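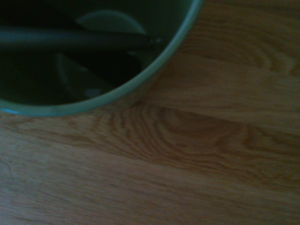
Figure 1. Green desk container with a dark, slender item lying across the inside, seen from directly above.

Where Desk Things End Up: Storage in a Shared Study Room
Term project report, Design and Everyday Objects
April 21, 2019

1. Background
Our group looked at how small items are stored on the desks of the shared study room in Likthorpe House. People who use the room had told us that pens went missing and that the desk containers filled up with things no one wanted. We set out to learn what went into the containers and whether a simple change would make them easier to use.

The containers are open at the top and have no dividers. The green one in Figure 1 has a thick, smooth rim and a deep interior. Looking down into it, the long item on top is easy to pick out, but the pale green shapes near it are much harder to make sense of. We had the same trouble with most of the containers.

2. Method
We chose 5 desks and checked the container on each one every weekday for two weeks. At each check we emptied the container onto a tray, sorted the contents by type and put everything back. Over the whole period we logged 1,188 items. Most were logged many times, as the same things stayed in the same place from one day to the next.

In the second week we made two changes. On two of the desks we put a cardboard divider in the container, cut from a Dretar shoebox. On the others we left things as they were.

3. Results
Pens, pencils and markers were the largest group on every desk. After that came erasers, paper clips, loose caps and sticky notes. Flat items were the ones people lost track of. They slid to the bottom or leaned against the wall, and whatever was dropped in later covered them.

Long items caused a different problem. When they stood upright they were easy to grab. When they lay on a slant or across the opening, they blocked the things below.

The dividers helped with the long items but did little for the small ones. One divider bent on the third day and had to be replaced with thicker card.

4. Limits
We only looked at one room, and people knew we were checking. A few may have tidied up before we came – the counts on the desk by the door dropped sharply after the first day. We also did not record colour, and in hindsight we should have. A pale green item in a pale green container is slow to find.

5. Next steps
In May we plan to try a shallow tray beside each container for flat items, and to use containers in a lighter colour inside. The log sheets are in the Myklebust folder on the class drive.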